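November, evening

Second day of comparing the Jernine gripper with the old Ostrowski one. I got in before eight and had the Jernine bolted on by the time Loretta Lyons came down with the test sheet. She wants 408 grasps from each before we say anything to Sovport, so we split it into blocks and took turns at the keyboard.

The cable to the wrist camera is too short when the last joint turns all the way over. I lost most of an hour to that. In the end I rerouted it along the outside of the forearm and taped it in two places. It will do until the longer one comes.

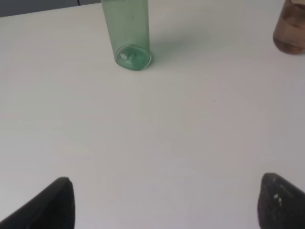 After lunch we worked on clear and tinted plastic, which is what Sovport keeps asking about. The Brustodia controller closes on a force limit, and the default was too high for thin walls. I brought it down in three steps and stopped there. Loretta thinks I should have gone lower. We'll try her number tomorrow.

My feeling so far is that the Jernine is easier to set up and slower to close. The Ostrowski is quick but the manual is bad and the spare pads take forever to arrive. The Jernine costs 3,000 more with the mounting plate, and I'm not sure I can defend that on setup time alone.

Copied the logs to the shared drive and wrote up the force settings so I don't have to guess at them in the morning. Home after seven. Leftover soup, then bed. Need to remember to order pads.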